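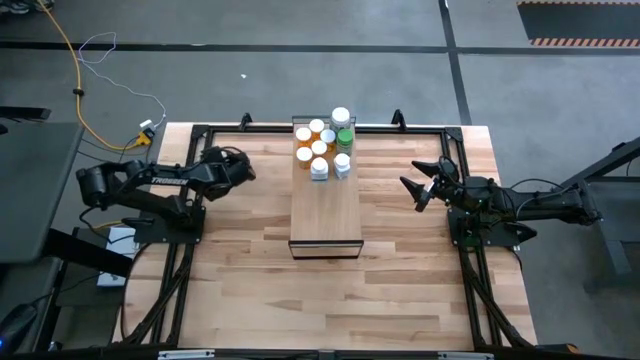
Vestley Robotics Open Day: Frequently Asked Questions

Last updated 14 October 2026

General information

What is the open day?
The open day is an opportunity for members of the public to visit the Vestley workshop and see the two-arm table in use. Staff will demonstrate how the arms handle small containers such as pill bottles, and will answer questions after each session.

Who is organising the event?
The event is organised by Vestley together with Nguyen-Tran, which is responsible for bookings and visitor services. Enquiries about the technical programme should be addressed to Vestley.

Is there a charge for admission?
No. Admission is free, but a booking is required for every visitor, including children.

How many places are available?
There are 200 places in total, divided equally between the morning and the afternoon. Once these have been allocated, a waiting list will be opened.

The demonstrations

What will visitors see?
Two black robot arms are mounted on opposite sides of a wooden table, with a raised platform between them. Bottles are placed in a group at one end of the platform, and the arms are then used to pick them up, move them and set them down again. Each demonstration is introduced by a member of staff.

What kinds of bottle are used?
The set includes orange pill bottles with white caps, white bottles in more than one height, and a green bottle with a green cap. Visitors are asked not to bring their own containers or medicines for use in the demonstration.

Are the arms working by themselves?
This depends on the session. In the first part, an operator guides both arms by hand controls. In the second part, the arms carry out the same task under computer control, and the operator remains present throughout. Some attempts may fail. A dropped bottle will be left where it lies until the operator has stopped the arms.

How long does a demonstration last?
Each visitor group attends 3 demonstrations, with a short interval between them. Visitors may leave during an interval but may not enter once a demonstration has begun.

May visitors operate the arms?
Visitors aged 16 and over may apply for a supervised turn at the controls. Names are taken at the reception desk on arrival, and a turn cannot be guaranteed.

What is the Jastuston record?
Jastuston is the name of the logging system used at the table. It held 1,551 completed trials when this page was last updated. A printed summary may be consulted at reception.

Safety and access

Where should visitors stand?
Visitors should remain in the marked viewing area and follow the directions of staff. Please take care near cables on the floor. Bags and coats must be left in the cloakroom.

Is the workshop accessible to wheelchair users?
Yes. Entry is level from the street and the workshop floor is carpeted. Please state any access needs when booking so that a suitable place may be kept.

Is photography permitted?
Photography without flash is permitted. Tripods are not.

Travel

How do I reach the workshop?
The nearest station is Famatport, from which the workshop is signposted. Parking on site is reserved for Blue Badge holders.

How do I cancel a booking?
Please use the link in your confirmation message. Cancelled places are offered to the waiting list in order of application.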